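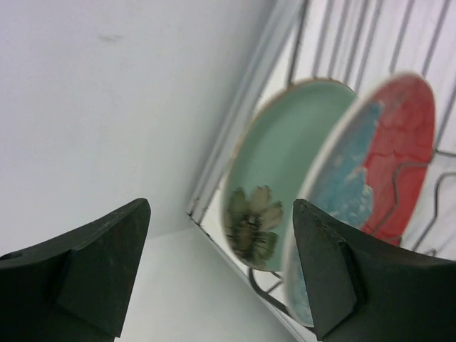 Zuzanna Kaczorowski objected, on reading an early draft of this section, that a lab which waits until it can justify every line of an equipment budget will never buy anything, and that the arm and gripper are cheap next to the people who stand beside them. We agree with the second half of that. The first half is how the Trotcombe kitchen ended up with a purchase plan that priced the hardware to the last bolt and left the rest to goodwill.

4.2 What the equipment plan left out

The plan drawn up for the Sinaga project listed an arm from Skerkeck, a two-finger gripper and wrist camera from Ketis, a bench, and a service contract. The contract was set at 7 percent of the purchase price per year. No basis was given for that rate, and when we asked the supplier for one we were sent the same brochure again. The plan also assumed 200 working hours before the first change of finger pads. We could find no test behind this number either. It seems to have been carried over from a packing line, where the parts handled are boxes and the boxes all come in one size.

Dishes are a different kind of load. Figure 3 shows two plates standing on edge in a wire rack, as seen from the wrist, with the fingers reaching in from below. The nearer plate overlaps the green one behind it, and the rack wires run close to both. Any estimate of cycle time or pad wear for this task has to say what it assumes about overlap of this kind. The plan says nothing. Its timing column gives a single value for "plate, any," and the yearly throughput is that value multiplied out.

We don't claim that the value is wrong. We claim that it can't be checked from what was written down, and that money was committed on the strength of it.

A second gap concerns the view itself. The wrist camera was listed as an accessory and given one line. In Figure 3 the right finger hides part of the nearer plate, and the rim of that plate is blurred. If a buyer expects to rely on the wrist view alone, the price of that choice belongs in the budget, either as a second camera or as extra hours of setup. Octavian Cârstea, who priced the bench, put 60 hours against setup. The final version dropped this line to bring the total under the approval limit, and the hours were worked anyway.

We are also unconvinced by the usual answer, that spare capacity will pay for the gaps. The plan counted the arm as available 100 percent of the time outside cleaning. Shared equipment is seldom used that way. Someone needs the bench, or the rack gets moved, or a Saturday booking runs over.

For planning purposes we would ask a supplier for three things in writing before comparing prices: the objects used in any wear test, the way they were placed, and who paid for the hours spent on setup. A supplier who can't answer may still have a good product. The quote should then be read as the price of the hardware and nothing more, with the remaining costs entered by the buyer as unknown. A blank cell in a spreadsheet is hard to get past a finance office, we realize. Section 4.3 looks at how the Sinaga budget would have changed if the setup line had been kept.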